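Subject: Re: [halia-users] Arm dives for the table after a sort, anyone else?

Hello all,

Sorry it's taken me a while to answer this one. I wanted to have the fault happen with the logging switched on before I said anything, and of course the minute I switched the logging on it behaved beautifully for days.

First the message I'm replying to, trimmed a bit:

> We have a Halia with the Larken gripper doing pick and place
> with small balls, dish to dish. Most of the time it is lovely.
> Every so often, after it has let go of a ball, the wrist stops
> for a second and then the whole arm goes down hard into whatever
> is under it. It doesn't slow down and it doesn't report an error.
> Pulling the plug is the only thing that stops it.
>
> We've changed the wrist servo and the power supply. No
> difference. The belt looks fine. Is it something in the
> Stetsiuk firmware? We are on release 2 and I can't see anything
> about this in the notes.
>
> Also, should it be doing this at all with the force limit
> turned on? I thought that was the point of the limit.

Yes, someone else! Ours does exactly the same, and it's the same gripper and the same release. I'm fairly sure I know why now, and I don't think your servo or your supply ever had anything wrong with them (sorry, I know what those servos cost).

My setup is nothing special. The arm is clamped to the edge of a table with a sheet over it, there are a couple of clear dishes, some little green and red balls, and a pill organiser that I use for the fiddly placing because the compartments are a nice awkward size. The job is the one from the Halia starter pack with the positions changed. It looks down with the board on the gripper tip, picks a ball, carries it over, lowers until the board says it's close enough, lets go, comes back up. The long black cable from the tip board goes back across the table on its own and isn't tied to the arm, which will matter in a minute.

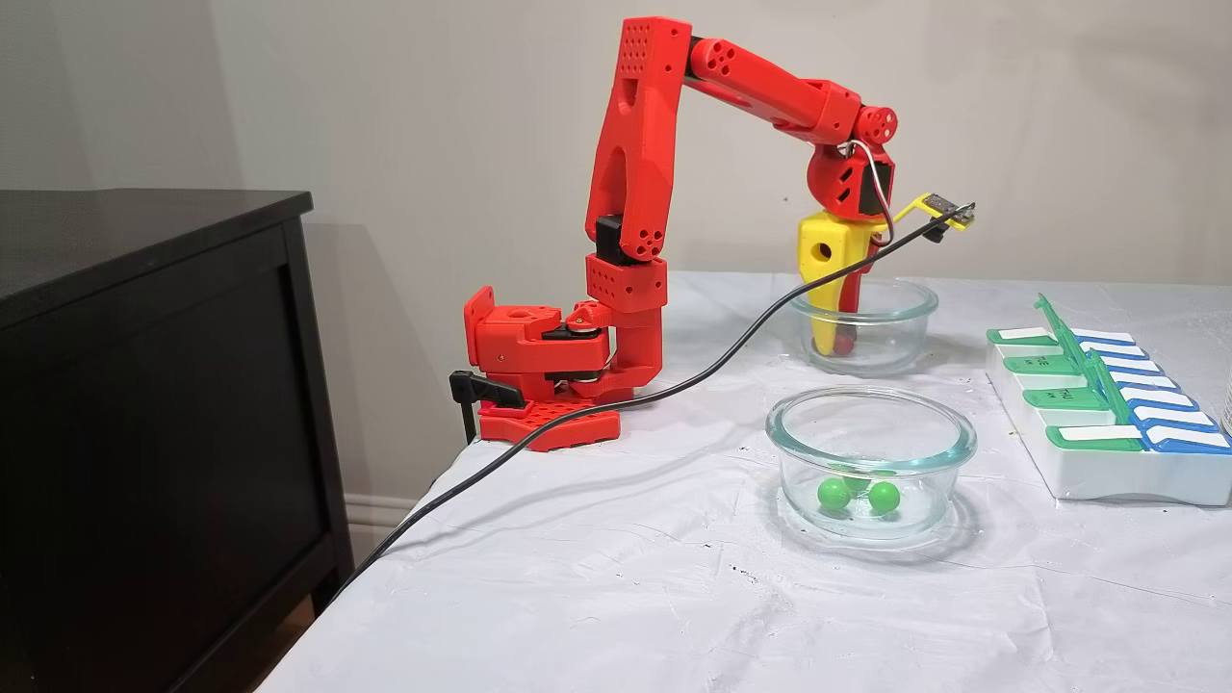 The first time it dived I blamed the shoulder belt, same as you. I slackened it, tightened it, ran the arm up and down with no job loaded and couldn't get so much as a twitch out of it. Then I blamed the table, then the clamp, then myself for having typed a position in wrong. I had typed a position in wrong, as it happens, but that was a different dish and a different afternoon.

What finally gave it away was the log. Every pass the tip board sends a distance reading and the controller writes it down next to the wrist position. In a good run the numbers wander about all the time, even when the arm is sitting still, there's always a bit of jitter in the last digit. In the bad run the reading went to 783 and stayed there. Dead flat, line after line, while the wrist position carried on changing. So the controller believed it was still miles above the dish and kept on lowering, quite reasonably from its point of view.

So the board had stopped talking and nothing upstream had noticed. I had a dig in the config (I can't read the firmware itself, so if anybody can, please correct me) and there is a setting for how old a reading is allowed to be before the arm stops. On release 2 it comes switched off. Off! I'd assumed zero meant "no tolerance", and it means "don't check". I'd bet a fair few people on this list have read it the same way.

As for your question about the force limit, it was on here too. It looks at the wrist current, and when the arm comes down from the shoulder the wrist hardly has to work at all until the gripper is already squashed against something. By then the dish has had it. I lost one that way, a nice clean crack right across the bottom, and I've been picking bits of who knows what off the sheet ever since.

Why the board drops out is the cable. Near the far end of its reach the arm drags the cable along the cloth, it catches on a fold, and the plug at the board end gets a little tug sideways. I can make it happen now by resting a finger on the cable while it's moving. Well, I could. I've stopped doing that with my finger and use a wooden spoon.

I've written it all up for the Halia fault page and I'll paste it in underneath so that it's in the archive as well. Please shout if you see anything daft before it goes up.

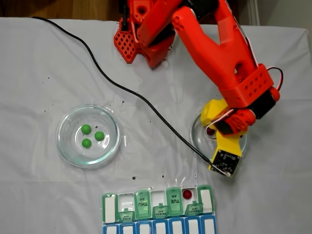
Bikis, July

Fault: the arm carries on lowering when the tip board stops sending. Seen on one Halia arm with the Larken gripper, Stetsiuk controller, release 2, factory settings apart from the positions.

What happened. The sorting job had been running for 21 minutes with no trouble. After a release the wrist paused, then shoulder and elbow drove the gripper down on to a glass dish at full job speed. The dish cracked. The wrist servo was warm afterwards but works. One printed jaw has a white stress mark near the screw and will be replaced. No one was hurt, though a hand had been in that dish shortly before, taking a ball out, and that is the part I'd like people to take seriously.

What the log shows. The distance reading froze at 783 and did not change again. Wrist angle at contact was 177 degrees, well past where it ought to be for that move. No error was raised, the status light stayed green, and the job file thought it was on the same step the whole time.

Cause. The plug on the tip board had worked partly out. The cable lies loose across the table and pulls on the plug when the arm is at full stretch. The controller keeps using the last reading it received, and the age check that would have caught this is off by default.

What to change now. Set the reading age limit to something short. I've gone for the smallest value it will accept and haven't had a false stop yet. Fix the cable to the last link with enough slack for the wrist, so any tug lands on the link and the plug is left alone. Put a floor in the job file, a height the gripper must never go below whatever the sensor says. The starter pack has a line for it, commented out. Keep a switch for the arm's power where you can reach it with your other hand (mine used to be behind the table, down by the skirting board, so I had to lean past the arm to get at it, and I'd rather not do that again).

What I haven't tested. Whether release 2 does the same with other grippers. Whether the reading can freeze with the plug fully in. Whether the force limit would help if it looked at the shoulder as well.

(end of the paste)

Going back to the original question for a moment. If you still have your logs, have a look at the distance column just before the dive. If it's flat, you've got what I've got. If it's still jittering then you have something else and I'm afraid I'm no use, but do please post it, I'd like to see.

A couple of odds and ends while I'm here. After setting the age limit, restart the controller at the mains. A soft restart from the menu puts the old value back on mine and tells you it has saved. I lost most of an evening to that. And if you tie the cable to the link, check the arm at both ends of its travel by hand with the power off first – I made mine too short and it pulled the wrist round like a dog on a lead.

I've also written to Stetsiuk to ask whether the check can be on by default in the next release, and whether a frozen sensor could at the very least change the colour of the light. I had an automatic reply with a ticket number. If a few more of you wrote in it might move up the pile a bit.

Mine is running again with the new settings, slower than before, and I'm sitting next to it for now. I did unplug the board on purpose in the middle of a job and it stopped where it was, above the dish, with the ball still held. I did it again a few times, with an old flannel underneath instead of glass, and it stopped every time.

Does anyone have a file for a strain relief that clips on to the Larken gripper? I've seen one mentioned on here but the link in the archive is dead. I'm using a cable tie and a bit of foam and it looks dreadful.

Cheers all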